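The box room makes a comeback

Gumadside was built in a hurry. Its 132 terraced houses went up along the old tram line, and nearly all of them had a small third bedroom over the stairs. For years these rooms held suitcases and ironing boards. Now people are sleeping in them again, often with a desk at the foot of the bed.

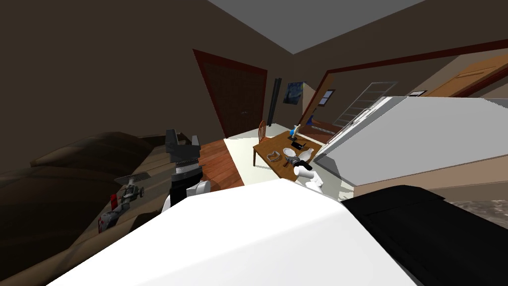

Rents and grown-up children

Rents in Riswood have risen faster than wages, and more people in their twenties are staying put. At the Okafor house on Tosuten Road, two adult sons share the upstairs with their parents. The younger one, who is 24 and works from home, has the box room. He pays £34 a week towards bills and keeps his winter clothes in the loft.

His mother says the hardest part was agreeing on noise. Calls stop at six, and the washing machine goes on after that.
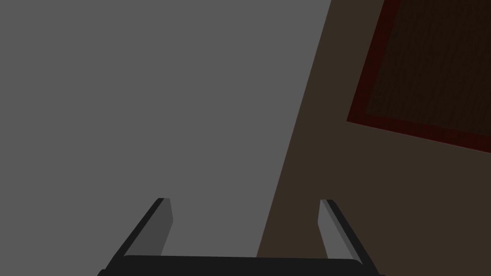 Dolores Holloway
Homes writer

Letting the room to a lodger is the other choice. Several owners I spoke to had tried it, with mixed results. One had the same tenant for nine years. Another gave up after a winter of arguments over the heating - she has since turned the room back into a store and says she doesn't miss the money.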